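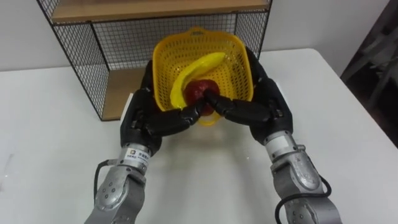

Two-arm basket lift stops with a force fault, but only when the banana is in it

Posted by lakska_bench in Humanoids and bimanual arms

We have a humanoid with two black multi-finger hands doing a simple pack-and-shelve task. Fruit goes into a yellow plastic basket on a white desk, both hands take the basket by the sides, lift, and set it on a wire shelf unit at the back. The controller is Ruvow, and the task script is our own.

With just the apple in the basket it runs all day. With the apple and a banana, the lift starts and then the left arm drops into protective stop. The right arm keeps holding for a moment before it follows. Twice the basket tipped toward the left hand when that happened and the fruit rolled out.

Things I have tried:

Lower lift speed. Fewer stops, still too many.
Swapped the basket for another of the same kind. No change.
Re-zeroed both wrist sensors with the hands open and clear of the desk. Good for a few lifts, then the fault came back.
Raised the force limit on the left wrist. The stop went away, but the hand squeezed hard enough to bend the basket wall, so I put the limit back.

The log covers 1,230 lifts and has 461 stops. All of the stops are in runs with both pieces of fruit. The fault text is only "lateral force over limit, left wrist". The banana doesn't weigh enough to explain that, so I'm stuck on where the force comes from. The picking part, one hand only, has never faulted.

Has anyone seen this? I would like to fix it without touching the limit again.

gunawardena_lab

Your two hands are pushing against each other through the basket. Each arm thinks it is in charge of the position, and a small error in either one turns into side force. A plastic basket with slotted walls flexes, and that hides the problem until something stiffens it or shifts the grip. A banana lying across the basket and touching the wall on one side could be enough.

Check which arm is the leader. In a lot of scripts both are left in position mode after the single-arm pick. One should hold position and the other should follow with force control along the line between the palms. Then look at where the fingertips end up. If they curl over the front rim they can land on the fruit, and then the wrist reads fruit contact as grip force.

Don't raise the limit. The stop is doing its job. 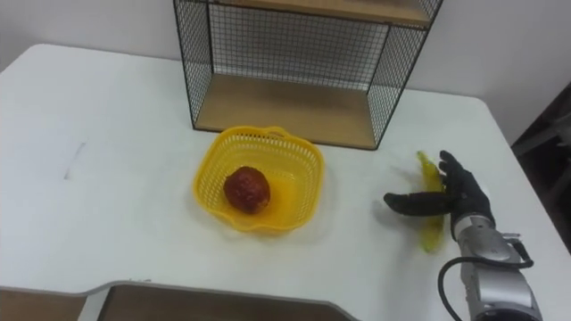 lakska_bench replied that both arms were indeed in position mode. The script switches the right arm to compliant for the pick, then sets it back to position when the fruit is released, and nothing changes it again before the lift. The left arm is never changed at all.

gunawardena_lab

Then change that first and leave everything else alone. Make the right arm the follower during the grip and the lift, and let it settle before you start moving up. Run a short batch at low speed, with a person on the stop button. If the side force still climbs with the hands closed and nothing moving, look at the sensor zero again. Zeroing with the hands open doesn't tell you much if the cables pull differently once the arms are in lift pose.

old_servo

just use a smaller banana lol

More seriously, we had the same fault text and it was a loose connector at the wrist. Reseat them. Took me five minutes. Power down first.

lakska_bench

Update. I reseated the connectors and that made no difference on ours, but thanks. The follower change did most of it. I ran 29 lifts at low speed with both pieces of fruit and had one stop, and the side force on the left wrist stayed well under the limit in the rest.
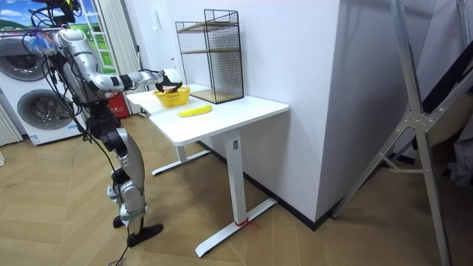

The one that stopped was a cable problem. The loop on the left forearm had caught on its way up, and the wrist read the pull as side force. I have moved the cable clip higher and now zero the sensors in the lift pose.

I also changed what happens after a stop. Before, each arm handled its own fault, and I think that is why the basket tipped. Now a fault on either side freezes both arms in place, hands closed, until someone clears it at the panel. That should have been in there from the start. Finance won't sign off on a second shelf station until we log 1,000 lifts without a drop, so the counter is back to zero and the long run starts Sunday. I'll post the log if the fault shows up again.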